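件名: Re: [manip-eval] Bivton グリッパ評価キットの貸出品について
差出人: Hsiu-ying Tseng
宛先: manip-eval メーリングリスト

Tseng です。Atinga さんの質問に順に答えます。

> Abdul-Rahman Atinga wrote:
> 当方でも Bivton の二指グリッパ評価キットの導入を検討しています。
> 伺いたいのは次の点です。
> (1) 薄肉の金属容器の縁を把持したときの保持力は実用になるか
> (2) 付属の Kevenance(制御ソフト)は既存のアームに載るか
> (3) 貸出期間の 2 か月で評価が終わる分量か
> カタログの写真は樹脂ブロックばかりで、鍋類の例が見当たりません。

(1) について。縁の把持は可能ですが、把持力の既定値は樹脂ブロック向けで、鍋には低すぎます。こちらでは設定ファイルの grip_force を 83 に上げて使っています(単位は Kevenance の内部値で、ニュートンではありません。マニュアルの該当表は単位欄が空白です)。既定値のままだと、鍋が傾いた姿勢になったところで指先が縁に沿って回ります。指先パッドは標準品のままです。

課題は玩具キッチンの流し台で鍋を扱うもので、流しの中に玩具の野菜も置いています。

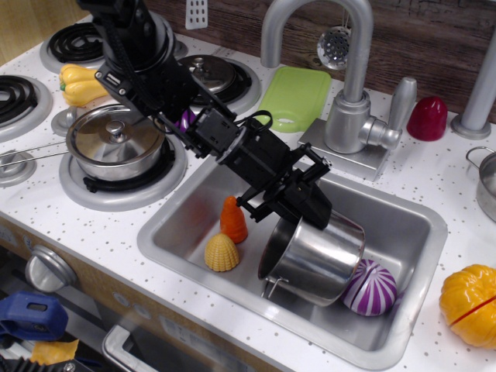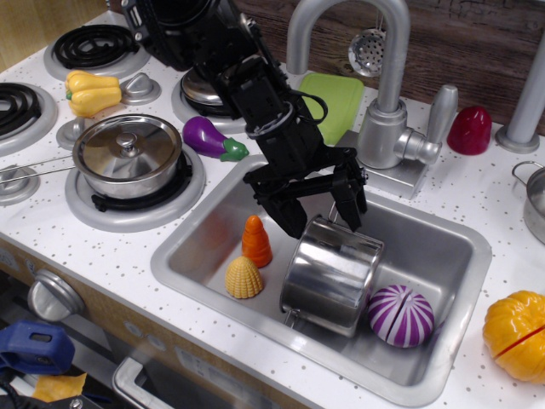
鏡面に近い容器では、深度の欠損のほうが把持力より問題になります。Kevenance の把持点推定は欠損画素を近傍値で埋める仕様のため、縁の位置が内側にずれます。補間を切って縁の輪郭だけをカラー画像から取る設定(rim_only)に変えると、200 試行中の把持失敗は 23 でした。補間ありの条件は途中で打ち切ったので、比較できる数字はありません。照明条件も振っていません。

(2) は条件付きで載ります。フランジの穴位置は変換プレートで吸収できますが、通信は専用の変換基板を経由します。基板はキットに同梱されず別送で、当方では本体より遅れて届きました。発注時に基板の納期も確認してください。ケーブルは手首まわりで余長が必要です。短く固定すると手首の回転範囲がかなり削られます。当方は上側に輪を作って逃がしています。

(3) は微妙です。立ち上げと校正に予想以上に時間を取られ、課題を二種類回したところで期限になりました。延長は Stirkemdale の窓口(担当は Declercq さん)に申請すれば通りますが、延長分は有償です。見積書に延長単価が載っていないので、先に書面でもらうことを勧めます。

不満点を二つ。指の開度の読み返し値に遅れがあり、空振りの検出に使うと誤判定が出ます。電流値のほうがまだ使えます。もう一つは非常停止後の復帰で、原点復帰を毎回要求されます。容器を挟んだまま止まると、手で外してから復帰させるしかありません。後者は Bivton に報告済みで、次のファームで直すとの回答でした。時期は示されていません。

Mensah の旧型と比べた所見は Fiadzo さんがまとめています。指の剛性の測り方が当方と違うので、数字を並べる場合は測定条件の欄も見てください。

設定ファイルが必要でしたら個別に送ります。Kevenance の版番号を書いてください。版によってキー名が変わっています。

Tseng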